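22 May 2025

Up early, before the heat. Coffee, toast, then straight to the mending I have been putting off since April. The dark green coat has been hanging behind the bedroom door all this time with its front fastening gone, and I have been wearing the gray one in the rain, and that one leaks at the shoulders.

I cleared the table first. Mail to the hall, fruit bowl to the counter, the radio onto the windowsill. The table is the best place for sewing in the apartment. The light comes in from the left until eleven and there is enough room to lay out a sleeve without it hanging off the side.

The tin of odds and ends took longer than the sewing. I wanted a metal fastening with some weight to it. Most of what I have is plastic, or shirt buttons, or parts of sets where the other half went missing years ago. I had ordered two kinds from Fabbri last month. The first kind was too narrow for the cloth. The second came in a packet of 5 and cost more than I wanted to pay, with the postage on top. I kept them anyway. 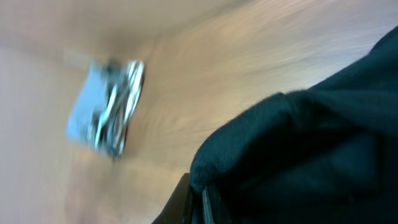
The trouble with thick cloth is getting the needle through where it is folded over. I broke one needle on the first try and bent the next. Then I remembered the leather needles in the drawer under the phone, and those went through without much fuss. I used the heavy thread doubled and went over each side more times than was needed. The last repair on this coat was done at the place on Tarngate, and it lasted one winter.

Stopped for lunch at half past twelve. Soup from yesterday and the end of the bread. It was clouding over by then and I had to put the lamp on for the second half, which always makes dark green look black and the thread impossible to find. I pulled out one row and did it again by feel.

Finished a little after two. It closes and stays closed. The edge sits a bit lower on the left than on the right – not enough to bother anyone at a bus stop. I brushed the whole coat down afterward and got a surprising amount of lint off the collar. The lining has started to go at the right pocket. I put a safety pin in it and will leave it for another day.

Walked to the post office with the Fabbri return. The line was out the door and I waited 30 minutes. The clerk wanted the order number, which I had left at home, but she took the parcel in the end with only the address on it. The receipt is in the blue folder. Bought onions, rice and a new lightbulb on the way back.

Read for an hour in the evening, then wiped the table and put everything back where it belongs. There was still one pin in the grain by the corner and I found it with my thumb. Rice and onions for dinner. Need to call about the boiler tomorrow, and the library book is due.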